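Lyle Kasprzak
04/02/2025

1/
I've been cooking dried chickpeas instead of buying cans for a couple of years now. A few people asked how I do it after I posted the stew last week, so I'm putting the whole routine in one thread. It's long. Mute me if you don't eat beans.

2/
The bag I buy is 455 grams, the Amin brand, from Henama Market. Any brand will do. What matters more is how old they are. If the bag has dust on it and the beans look wrinkled before you've soaked them, they will take forever and some will never get soft.

3/
Pour them onto a sheet pan first and look through them. I have found a small stone twice. Take out anything dark, shriveled or broken in half. Then rinse in a colander until the water runs clear.

4/
Soak overnight in a big bowl. Bigger than you think. They more than double, and I have come down in the morning to chickpeas sitting above the waterline like little islands. Those ones cook unevenly. Cover with water by a hand's width.

5/
I put a tablespoon of salt in the soaking water. My mother would have said this makes them tough. I believed it for a long time and cooked bland chickpeas for a long time. The skins come out softer with salt, at least in my kitchen.

6/
If the kitchen is hot, soak them in the fridge. I left a bowl out one night in August and it was foamy and smelled sour by breakfast. I threw that batch out.

7/
Forgot to soak? Bring them to a boil in plenty of water, boil two minutes, turn it off, put the lid on and leave them for an hour. Drain and go on from there. The texture is a bit more ragged, fine for soup or hummus. For salad I would wait and do it overnight.

8/
Drain, rinse, into the pot with fresh water. I use an old Wallen enamel pot that holds the whole bag with room to spare. Water should cover by two inches. Add another teaspoon of salt.

9/
What else goes in the pot: half an onion with the root end left on so it holds together, 4 cloves of garlic smashed with the skin on, a bay leaf, and a good pour of olive oil. You can skip every one of these and still have chickpeas.

10/
Bring to a boil and you'll get gray foam. Skim it with a spoon for the first few minutes. Then turn the heat down so it only bubbles at the edges. A hard boil knocks the skins off and you get mush on the outside with a firm middle.

11/
Lid on, but tilted. Lid all the way on and mine boils over onto the burner every time.

12/
Start tasting at 45 minutes. Eat three or four from different parts of the pot, since one soft chickpea tells you very little. For salad, stop when they are tender and still hold their shape. For hummus, keep going until you can smear one against the roof of your mouth with your tongue.

13/
Baking soda. I use a quarter teaspoon in the pot for hummus only. It makes them fall apart, which is what you want there. More than that and they taste like soap. If your water is hard you may want a pinch for everything.

14/
Don't add tomatoes, lemon or vinegar until they're done. Acid keeps the skins firm. I once put a can of tomatoes in too early and we had dinner at nine thirty. They were still crunchy.

15/
When they're done, turn off the heat and let them sit in the liquid for 20 minutes. Fish out the onion and bay leaf. The garlic will be soft enough to squeeze out of the skins and I eat that on toast, standing up.

16/
Keep the liquid! It's good stock. It goes into soup, rice, or the blender when hummus is too thick. It sets to a loose jelly in the fridge and that's normal.

17/
Several of you asked about the stew. It's Lakshmi Varma's, more or less. She gave it to me over the phone with no amounts, so these amounts are mine and she may not agree with them.

Two onions, sliced thin
3 tablespoons oil
A thumb of ginger, grated
3 garlic cloves, grated
2 teaspoons ground coriander
1 teaspoon cumin seeds
Half a teaspoon turmeric
Chili powder to taste
One 14-ounce can of tomatoes
3 cups cooked chickpeas
1 cup of their liquid
Big handful of spinach
Lemon

18/
Cumin seeds in hot oil until they smell toasty. Onions in with a pinch of salt, and then leave them alone on medium until they're properly brown. This is the slow part. Pale onions make a pale stew and I can tell right away when I've rushed it.

19/
Ginger and garlic for a minute, then the ground spices, then a splash of water so nothing burns. Tomatoes next. Cook that down until you see oil around the edges of the pan. Chickpeas and liquid in, simmer until it looks like something you'd want to eat. Crush a few against the side with the spoon to thicken it.

20/
Spinach goes in off the heat. Lemon at the table. We have it with rice, or with bread if I haven't planned ahead. It's better on day two.

21/
Damián Pacheco replied last time that he roasts his. So do I, when there are a couple of cups left over. Dry them on a dish towel, really dry, and rub off any loose skins. Oven at 345. Spread them out on the pan with no oil and bake until they rattle when you shake it. Then oil, salt, smoked paprika, and back in for a few minutes.

22/
Most recipes use a hotter oven. Mine runs hot at the back and I've burned enough of them. Low and slow gets them crisp all the way through. They go chewy overnight in a closed jar, so I leave them in a bowl with a towel over it and they usually don't last that long anyway.

23/
Hummus, quickly. Two cups of very soft chickpeas, still warm. Half a cup of tahini, juice of a lemon, one small garlic clove, half a teaspoon of salt. Blend longer than feels reasonable. Add cold water a spoonful at a time until it loosens up and turns lighter in color.

24/
I used to peel the chickpeas for hummus. It takes half an evening and the result is a little smoother. With the baking soda I stopped bothering. Fathima Kumarasinghe still peels hers, and I'll admit hers is better than mine.

25/
Fridge: they keep four days in their liquid in a covered container. If they smell sour or the liquid gets stringy, out they go.

26/
Freezer: this is where most of mine end up. One and a half cups per bag is close enough to a drained can, so you can use them in any recipe that calls for one. I drain them for the freezer and freeze the liquid by itself in a jar with space at the top. Lay the bags flat on a tray until they're solid, then stand them up like books.

27/
To use from frozen, drop them straight into soup or stew. For salad, put the bag in a bowl of warm water while you chop everything else. Pat them dry or the dressing slides off.

28/
Write on the bag before you fill it. A full bag is lumpy and cold and the ink skips. I put what it is, the month, and an S if they're soft ones meant for hummus. White beans and chickpeas look a lot alike once they're frosted over, and I have made a strange hummus because of it.
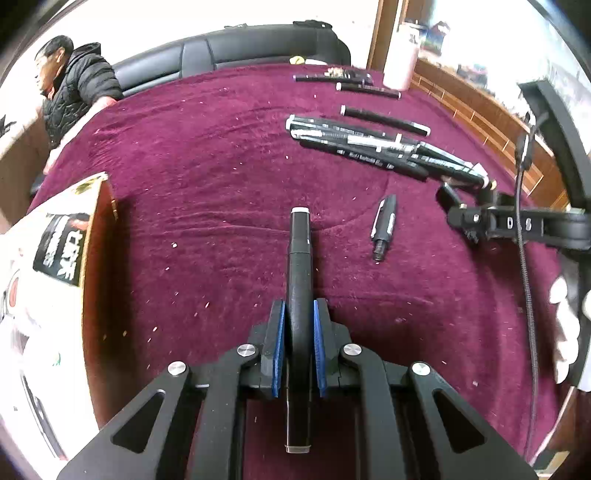
29/
Tolera Worku asked if the same steps work for other beans. White beans yes, but start tasting earlier. Black beans yes, and I don't bother soaking those. Kidney beans need a full hard boil for ten minutes at the start, after soaking, before you turn them down. Don't skip that, and don't do them from raw in a slow cooker. Lentils don't need any of this. I'll post the white bean soup when I've written down the amounts.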